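Speaker Notes
Confirmation Preparation in Small Parishes
Regional Clergy and Lay Educators' Day, Conulmont
Wed 28 May
Speaker: Heike Nolte

Opening

Thank the host parish and Ida Wendt for the invitation. State the subject at once: how three congregations in our region prepare young people for confirmation when each has only a handful of candidates in any year.

Mention that the printed handout contains the full reading list. There is no need to copy references from the talk.

Background

The two-year weekly class was designed for large town parishes. It assumed a steady supply of candidates, a full-time pastor, and families who lived within walking distance of the church. In Oruldale, Hutchins, and Killell none of these conditions has applied for a long time.

Before the joint program began, each parish ran its own class. Killell went through one year with no class at all. Its two candidates were asked to wait, and one family moved to another congregation in the meantime. Pause here. Many in the room will know a similar case.

The joint program

The parishes now teach together. Sessions are held on one Saturday a month and last 3 hours, including a shared lunch. The place rotates among the three churches. Yabsira Demissie wrote the present outline, which follows the order of the catechism but begins with the Lord's Prayer. Explain the reason: most candidates already know the words, and the first session can go directly to their meaning.

Each candidate also has a sponsor from the home congregation. Sponsors are adults other than parents. They meet with the candidate between sessions and read one Gospel together over the course of the program.

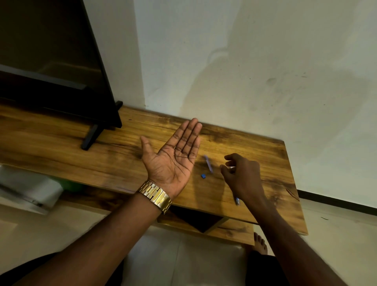
Costs and governance

The program has an annual budget of $1,000, divided equally among the parishes. Most of this is spent on Bibles, workbooks, and travel. Church councils approve the budget each July. Questions about insurance and child protection training should be referred to Jaqueline Villalobos, who will be available after lunch.

What has been difficult

Speak plainly in this section. Attendance falls during the sports season. Sponsors need more support than was first planned, and several asked for written questions to guide their meetings. There was also disagreement over whether confirmation should take place in one joint service or in each home church. The councils chose the home churches. Kiri Wihongi argued for the joint service, and her paper on the matter is fair and worth reading.

Discussion

Allow 10 minutes. Suggested questions for the tables:

What do we expect a candidate to know, and what do we expect a candidate to do?
Who in your congregation could serve as a sponsor and has not been asked?
Which neighboring parish would you approach first?

Close with the collect on the back of the handout. Remind participants that the afternoon session on adult baptism begins in the main hall.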